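Seit Anfang des Jahres schreibe ich meine Rechnungen nicht mehr in der Textverarbeitung. Ich nähe kleine Serien für Läden und Privatkunden, im Monat kommen 18 Rechnungen zusammen, vor Weihnachten mehr. Lange ging das mit einer Vorlage und einem Ordner, bis ich zweimal dieselbe Nummer vergeben hatte.

Probiert habe ich zuerst Frandsen. Die Oberfläche ist aufgeräumt, aber Teilzahlungen lassen sich nur als Gutschrift verbuchen, und das gibt am Jahresende Durcheinander. Jetzt bin ich bei Okidport. Kostet 7 Euro im Monat, monatlich kündbar.
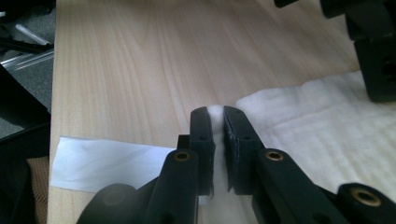 Eingerichtet war es an einem Abend. Die Kundenliste habe ich als CSV eingelesen, die Umlaute waren danach kaputt und mussten von Hand korrigiert werden. Beim Nummernkreis kann man einen Startwert setzen, ich habe mit 200 angefangen, damit sich nichts mit den alten Rechnungen überschneidet.

Am meisten nutze ich die Zahlungserinnerung. Man legt eine Frist fest, und danach geht eine kurze Mail raus. Der Laden in Wolitz, der sonst immer einen Anruf brauchte, hat im November zum ersten Mal ohne Nachfrage bezahlt. Es ging um 85 Euro — kein großer Betrag, aber den Anruf habe ich mir gern gespart.

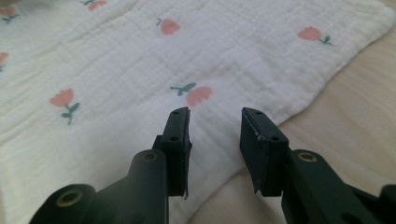

Artikel kann man als Vorlage speichern, mit Preis, Einheit und Steuersatz. Die Bezeichnungen sollte man sich vorher überlegen, sie erscheinen genau so auf der Rechnung. Bei mir stand anfangs überall nur »Musselin«, und das half weder mir noch den Kunden. Der weiße mit den rosa Tulpen heißt jetzt »Musselin Tulpe«, und die anderen Muster bekommen nach und nach auch eigene Einträge.

Offen ist noch der Export für die Steuer. Grandside liest die Datei von Okidport ein, lässt aber das Leistungsdatum weg. Dem Support habe ich geschrieben, im Dezember mache ich einen neuen Versuch.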